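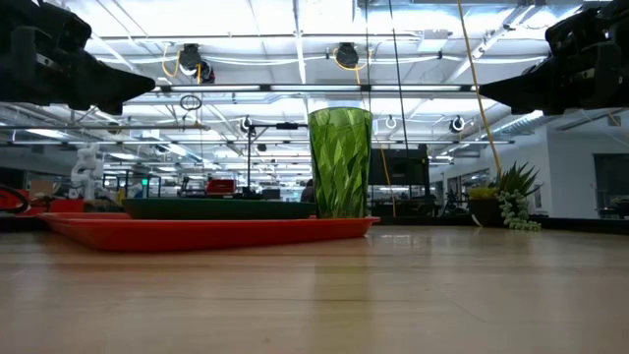

Diary > Kitchen Things > November

Entries Garden Recipes Letters About

6 min read

Up before six, and grey out, with that fine drizzle that can't decide whether it's going to bother. I made a pot of tea and sat with it far too long, thinking about trays. I do realise how that sounds. But the Pinheiro lunch is nearly on us and I said I'd look after the table things, and once I've said I'll look after something I lie awake arranging it in my head.

So, trays. The red-orange one is my favourite and always has been. It's long and flat with just a bit of a lip, enough to stop a cup sliding off when you go over the step, and it has a lovely shine to it that makes even a plain biscuit look like an occasion. The dark green one is the sensible sister. Together on the wooden table they looked like Christmas come early, which I hadn't intended, but I didn't mind it one bit. I think the red will do for drinks and the green for the bread, unless Hortensia brings her enormous loaf again, in which case the bread can have the whole table to itself and we'll all stand.

The green tumbler is the one I really wanted to write about. It's plastic, tall, with a diamond sort of pattern moulded all over it, a bit like leaves if you squint, and you can see the light through it. Mum had glasses with a pattern like that when we lived at Olton, real glass ones in amber, and we weren't allowed to touch them until we turned ten. I remember my tenth birthday chiefly for the lemonade. Anyway, these are plastic and anybody's allowed to touch them, and that suits me much better with the little ones coming. They catch the light off the sides almost as nicely as Mum's did, and if one goes over the edge it'll only bounce.

I'd like them for the water and maybe for the cordial as well, though Vibeke says cordial in a green cup looks like pond. She may be right. She has a better eye for colour than I do, and she was the one who said years ago that I should stop buying white everything and let myself have a bit of fun. I wrote to her last night and went on for three pages, mostly about napkins, poor woman.

The succulents can stay where they are, I've decided. The spiky one has such a good shape, all those points fanning up, and the string of pearls is spilling down over the side of the pot toward the table the way they do in magazines. I've killed two of those in my time, both by kindness. The trick according to Hortensia is to forget about it, and forgetting is the one thing I can manage without effort these days. I had thought of buying flowers, but 50 dollars for a bunch that droops by teatime is a bit rich, and the greens go so well together, the cup and the plant and the tray.

Then there's the matter of utensils. I've been meaning to sort out the wooden ones since winter, and I'm down to the few I'd be sorry to lose. 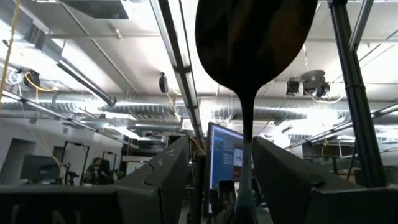

The dark wooden spatula, my pick of the lot.

I do love a dark wood. It has a broad rounded head and then goes in quickly to a slender handle, and it's just the shape I like for onions, or for getting round the bottom of the big pot when the rice is threatening to catch. My old one from the market at Brulska split right up the middle the summer we had all the cousins staying, and I kept using it for a year after that out of plain stubbornness, fishing splinters out of the porridge. I'm firmer with myself now. A rub of oil now and then, never a soak in the sink, and it should see me out.

Drizzle gave up by lunchtime. I walked down to post Vibeke's letter and came home by way of the Akham shop, where I bought 230 grams of the good olives, ate a fair number of them on the way back up the hill, and will have to go again before the lunch. Must ask Hortensia about chairs. Must also find the blue cloth, which I'm nearly sure is in the hall cupboard under the beach towels.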